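Harkgate Student Robotics – progress report to the Lapointe Fund
Period covered: start of spring term through May
Written by Trevor Zacharias, club advisor

Hi all,

I promised you something shorter than last time, so I'll try to keep it to the parts you asked about: where the money went, what the students are doing, and whether we'll be ready for the Horard Challenge.

First, the students. We have 20 signed up this term, which is more than I planned for, and on a busy afternoon the room gets loud! I split them into two crews. One works on the arm and the table tasks, and the other handles software, logging and the notebook the judges want to see. They swap halfway through the term so everyone gets time at the controls. There was some grumbling about the swap (the arm crew did not want to give up the arm), but it went fine once the software kids showed off the replay tool they'd written.

Money next. The grant was $2,000 and we have spent $1,644 of it. Most went to replacement gripper parts, cables and the wrist camera mount, and a smaller piece covered the entry fee. We also bought a set of play kitchen items, which was the cheapest line on the sheet and probably the one we've gotten the most use out of. I'd like to hold what's left for spares, because something always breaks the week before an event. Receipts are in the shared folder, and I've labeled them properly this time.

Now the fun part. The Horard task this year is called "clear the table." The robot has to deal with dishes, cups and food that have been put down any old way, and points are given for each item moved to where it belongs. We practice under the name Jimell, which is what the students call their control program (I've asked what it stands for and gotten four different answers). Jimell started the term only able to pick up things standing upright in a known spot. We've moved on to mixed layouts with things tipped on their sides, and that has been a much harder job than the students expected.

Cups are going well. The arm crew found that coming in low and slow gives a better grip, and they've tuned the approach speed over and over until they trust it. Plates are still a pain – the rims are low and the fingers like to skate off them. The ketchup bottle is somewhere in between. It rolls if you bump it, so one of the sophomores suggested practicing with it on a plate as well as straight on the table, and we now run both layouts every session.

The wrist camera has changed how the kids debug. Before we had it, they would stand around the table arguing over what went wrong. Now they pull up the close view next to the overhead one and argue over that, with evidence! The compression on the close view is rough and small lettering gets smeared, so fixing the video settings is on the list for the software crew.

What's left before the event: a better plate grip, cleaner video, and a full practice round against the clock, 10 minutes with no adult talking (hardest on me). I'd also love to have one of you come by for that practice round if you can manage it. Late afternoon is best.

A few views of the table task are below.

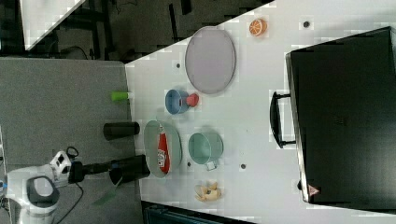
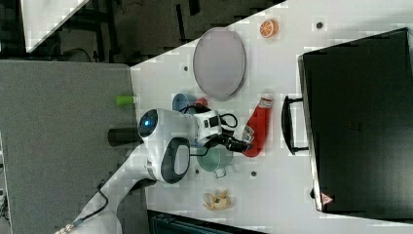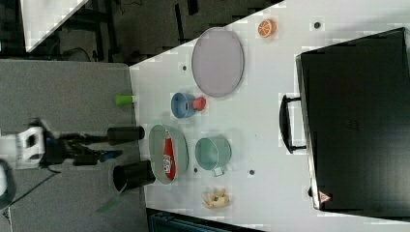
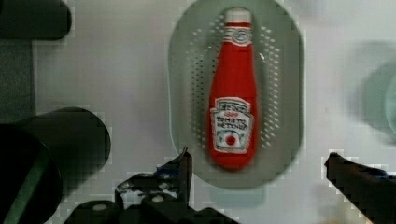 Table practice for the Horard Challenge; the last picture is the wrist camera's view of the ketchup bottle.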